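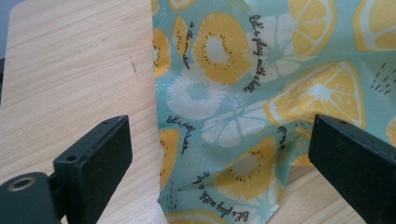 Saeed Ebrahimi asked what happens when the tea towels come out inside a doona cover, and said afterwards he'd been told it was a very good question.

He did not get much more than that. Brendov opened its Sturnton workshop to the public on 10/06/2024 to show off its plans for automated laundry folding, and plenty of very good questions went home with the people who had asked them.

The company has leased the old Pirzada building behind the rail yard and says it will have a folding system, to be called Graltel, ready for paying customers by July next year. The target market is aged care homes, motels and linen hire businesses. Brendov says 166 people came through the doors during the open day, which would be a decent turnout for a weekday in Sturnton, even allowing for the free sausage sizzle.

What they saw was slower and more modest than the flyer in the library window had suggested. The flyer promised "robots folding your washing". For most of the morning the folding was being done by staff at timber tables, using hand-held grippers with a camera attached. The staff pinch a piece of cloth, lift it, shift it and let it go, over and over, and the recordings are used to teach the software how fabric behaves.

One of the pieces on the go was a mint-green cloth printed with yellow fruit slices and lines of handwriting, including "Let's play with a kite". A small girl read the words out to her grandfather a few times and asked if the robot could read them too. The presenter said it could tell where the cloth was, and that was the main thing.

Brendov's case is that crumpled fabric is one of the harder things for a machine to handle. A cup keeps its shape when you pick it up and a pillowcase doesn't. Busy patterns make it worse, according to the presenter, as a printed line can look like a crease and a crease can look like a hem. That seems fair enough, and the staff at the tables explained it patiently to anyone who stopped. It is also a reason to wonder about the July date.

The company says it has recorded 3,000 folds so far. Asked how many it would need, a spokesperson said there was no fixed number and that "more is always better". Asked how many different items were in the set, she said it was a broad range of household and commercial textiles. Fitted sheets were not in it yet. Anyone who has worked in a motel laundry will know how much of the basket that leaves out.

The robot itself got its turn after lunch. It has two arms and stands behind a yellow safety rail, and it was given flat hand towels, one at a time, laid out by a staff member. It folded most of them acceptably. One went on the floor, and a couple ended up as something closer to a parcel. The session ran for 25 minutes by the workshop clock before it was stopped for what was described as a scheduled pause, and it did not start again before the doors closed.

Brendov puts the success rate at 76 per cent. When pressed, the spokesperson said this was for hand towels, under workshop lighting, and that a fold counted as a success if the edges were "within tolerance". The tolerance was not given. Nor was a figure for how long each towel takes, although several people in the crowd were timing it on their phones and none of them looked alarmed for their jobs.

Cost was the other thing people wanted to talk about. The company is looking at a hire arrangement of up to $900 a week per machine, with servicing included and a minimum term still to be settled. A woman from one of the local motels did the sums on the back of her flyer and said she could get a fair bit of casual labour for that, and it would do the fitted sheets and clean the lint trap as well.

Brendov says comparing it with wages misses the point, and that the real savings are in night shifts, sore shoulders and jobs that can't be filled. There may be something in that. Linen work is heavy and repetitive, and two aged care managers at the open day said they had been short of laundry hands for most of the past year. Both said they would look at a trial. Neither had put their name down for one.

There was less to hear about local work. The lease application last year spoke of new positions in Sturnton, and the tables are certainly staffed, mostly by people on short contracts who are paid by the session. The spokesperson said recording would wind back once the software was good enough. She could not say how many of the present crew would be kept on after that, or whether the machines would be built here.

Council gave the project a rates holiday on the strength of those positions, and is due to review it at the end of the financial year. A council officer at the open day said staff would be reading the employment figures closely - and then went to join the sausage queue.

Brendov says it will hold another open day once the system has moved on to larger items. Ebrahimi has asked to be told the date, and says he will bring the doona cover himself.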